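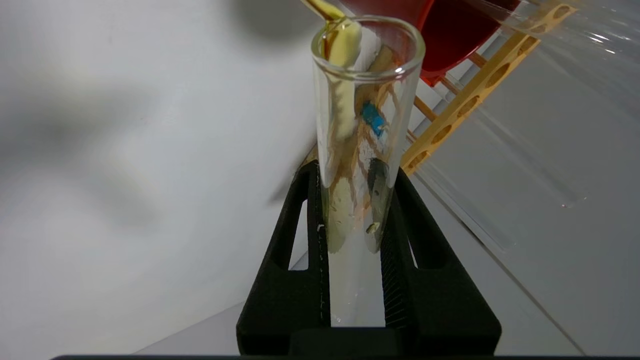 The Water Under Dretdale

By Tania Akanda

December 5, 2025

The well behind Rosemarie Seidel's house is 107 feet deep. Her father had it drilled the year he bought the place, and the family drank from it for most of her life before anyone thought to send a sample to a lab.

"It was cold and it tasted good," she says. "That was the test."

Most homes in Dretdale get their water this way. The town main stops at the feed store, and past that point every house has its own well, its own pump and its own pressure tank in the basement. There is no water bill, and no yearly notice in the mail saying what is in the water. Public systems have to check what they send out. In Dretdale, as in many rural places, the owner of a private well can go a lifetime without checking anything.

That began to change in September, when a house on Funmont Road was sold and the buyers asked for a full water test. It came back with nitrate above the drinking limit. The sellers had raised two children there. Word got around before the closing papers were signed, and the county extension office ran out of sample kits.

Kavinda Abeysekara works at that office and answers its phone. He has a list of questions he asks every caller. How old is the well? Is the cap above the ground? Where is the septic tank? Has the water changed in color or smell after heavy rain?

"People know the make of the pump and they know who put it in," he says. "Then I ask where the septic tank is, and it goes quiet."

The older wells are the ones he worries about. Some were dug by hand and lined with stone. Others were drilled but end in a pit below ground level, where rainwater can collect around the casing. A cracked cap will let in insects, and sometimes mice.

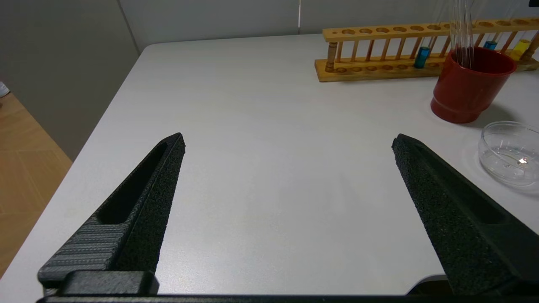 White tabletop, with two black gripper fingers spread open above it.

A basic test looks for coliform bacteria and nitrate. At Sostley, the private lab most people in the area use, it costs $50, and results come back by email. Metals are extra. So are arsenic and uranium, which get into well water from the rock itself and have nothing to do with farming or septic tanks.

The rules for taking a sample are simple, but people get them wrong. The bottle comes sterile and should stay shut until the moment it is filled. The screen comes off the end of the faucet. The cold water runs for several minutes first, so that the sample comes from the well and not from the pipes. For a lead test it is the other way around, and the first water of the morning is the one to catch. A bacteria sample has to be kept cold on the way to the lab and dropped off within the time printed on the form.

Lutfa Chowdhury missed that window twice. She drives a school bus, and the lab's counter closes before her afternoon run ends. On the third try she left the bottle in a cooler with her sister, who took it in. The result was positive for coliform.

She had the well shocked with chlorine, which meant a day without showers and a smell that stayed in the laundry room for a week. The next test was clean. The one after that was not.
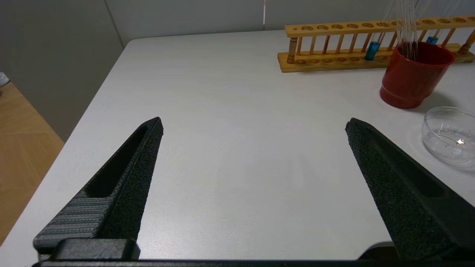

Her driller, Josefien Visser of Talukder Well and Pump, found the reason at the top of the casing. The seal had dried out and pulled away on one side. The part was cheap, and the labor was not. Chowdhury paid for that and for a third round of chlorine, and she has had clean results since.

Visser has been drilling for 15 years and says she sees the same few problems over and over. Owners bury the wellhead under mulch to hide it. They park on it. They keep gas cans and weed killer in the pump house.

"I'd like to see the casing a foot out of the ground with nothing around it but grass," she says. "It's ugly. Leave it ugly."

Treatment is a harder subject. A softener will not remove nitrate, and neither will boiling, which makes it stronger as the water steams away. A reverse osmosis unit under the kitchen sink will handle it for drinking and cooking. An ultraviolet lamp kills bacteria, but only if the water is clear and the bulb is changed on time. 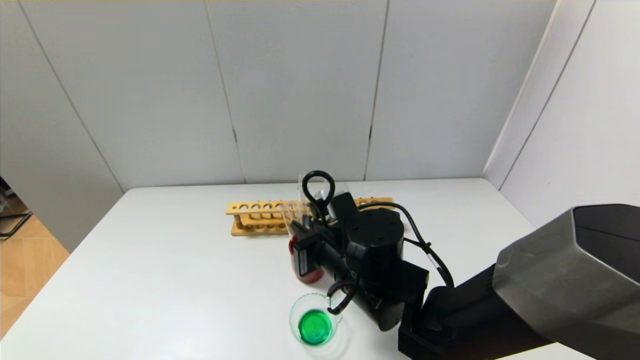

A light wooden test tube rack on a white table.

Abeysekara tells callers to test for bacteria and nitrate every year, and for the metals every 3 years or so if the first results are good. He also tells them to keep the reports in one folder. A single number says little, he says, but a nitrate reading that creeps up year after year is worth a phone call even if it is still under the limit.

The county has talked about requiring a test whenever a house with a well is sold. Real estate agents have asked for more time to study the idea, and a hearing is planned for the spring.

Seidel did not wait for it. Her water came back free of bacteria, with nitrate well under the limit and more iron than she would like, which explained the orange ring in the tub. She has the report on the refrigerator, under a magnet from the feed store, and still fills her kettle from the kitchen tap.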